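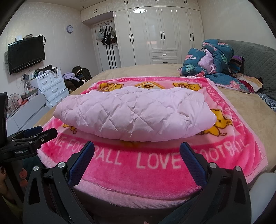

Figure 4.1 A folded quilted comforter on a plush blanket with printed lettering.

Chapter 4
Keeping Warm at Night: Bedding and the Household

4.1 Introduction

In the first three chapters we have studied the clothes which people wear during the day. Now we come to the textiles which they use when they sleep. Students often find this subject less interesting, and I understand why. Bedding is not shown to visitors, and for a long time it was not collected by museums. However, a family in the past could spend more money on its bedding than on all its other cloth together, and the old household lists show this very clearly.

The list which we will use most in this chapter comes from the town of Drotville. It contains 1,376 entries, and 192 of them are for bedding. The clerk wrote down blankets, sheets, covers and pillows, and beside each one he put a price. He did not always use the same word for the same thing. A "cover" on one page may be a "quilt" on the next page, so the reader must go slowly and compare the prices.

4.2 How a cover keeps the sleeper warm

A blanket does not make heat. The heat comes from the body, and the work of the blanket is to stop it from going away too quickly. It does this by holding air which cannot move easily. Wool holds air between its curled fibres. A pile fabric, such as plush, holds air between the short threads that stand up from its surface.

A quilted cover has two outer cloths and a soft filling between them. If the filling is left free, it travels to the corners after some washes and the middle becomes thin. For this reason the three layers are sewn together, often in lines which cross and form diamonds (Figure 4.1). The stitching has also a disadvantage. Along each line the filling is pressed flat, and there the cover is less warm. A good maker must therefore choose a distance between the lines which is neither too small nor too large.

4.3 The Vallejo workshop

Encarnación Toledo learned quilting in her aunt's workshop in Vallejo, and her account books are the second source for this chapter. She wrote the weight of the filling for every cover, and in some years also the name of the buyer. Winter covers were ordered mostly in June, when wool was cheap and the women had more hours of light for sewing.

Before you continue, read again the table of fibres in Chapter 2.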